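1/ Spent 11 years hiring people before I had to go look for a job myself. Some notes from the other side of the desk.

2/ Cudara's application form asked me to upload my resume, then type the whole resume into 46 little boxes. I used to make people do this. I'm sorry.

3/ Jiahui Jiang read my cover letter and asked who "Dear Wundel Team" was. The letter was going to Julport. 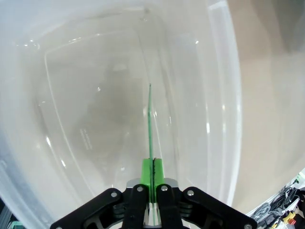
4/ Interviewer wanted my greatest weakness. I said I talk too long when I'm nervous – then proved it until we ran out of time.

5/ Asked what the job paid. "Competitive." With what, I'd love to know.

6/ My old boss Zulkifli Chin agreed to be a reference and wants a script. He has had 2 calls so far and calls me "punctual" in both.

7/ Julport wrote back. They had 2,036 applicants and would like to keep me in their talent pool. I wrote that email, by the way. Same wording I used for years, down to the "warmly."

8/ Second interview at Cudara next week. They've asked me to bring a printed copy of my resume.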